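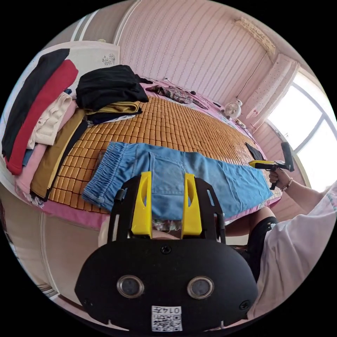
Chapter 10
Working Rules for Hand-Held Grippers in Homes

Suleiman Chukwu

This chapter sets out the rules that apply when an operator records household tasks with hand-held grippers. Chapter 9 dealt with the gripper itself. The concern now is the operator, the work surface and the object being handled. The rules follow the Nellik code of practice, as revised in July after the Stustonham trials. Clause numbers refer to that code.

10.1 Terms

A task is one complete handling action with a stated start and a stated end. A work surface is any surface on which the object rests during the task. It may be a table, a floor or, as in much garment work, a bed. A bystander object is anything on or near the work surface that is not part of the task.

Garments are treated as a separate class (Clause 34). They have no fixed shape, and their position cannot be given by a single point. The operator states which part is to be gripped, such as the waistband or a hem, before the fingers close. Light blue denim laid flat on a sleeping mat, with folded clothes stacked past the waistband, is a typical layout for this class. 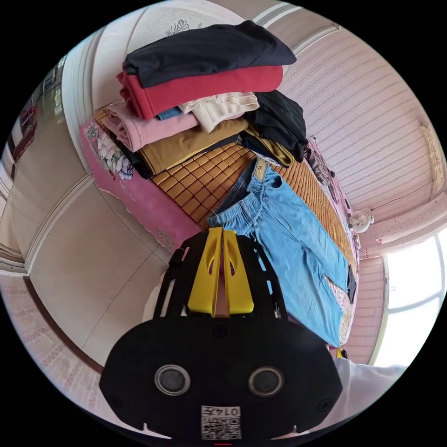 10.2 Duties of the Operator

The operator shall keep both grippers clear of the garment until the task is announced. Bystander objects stay where they are between repeats. After 30 minutes of continuous work the operator shall rest. Sleeves and bracelets are permitted if they do not touch the fingers of the gripper.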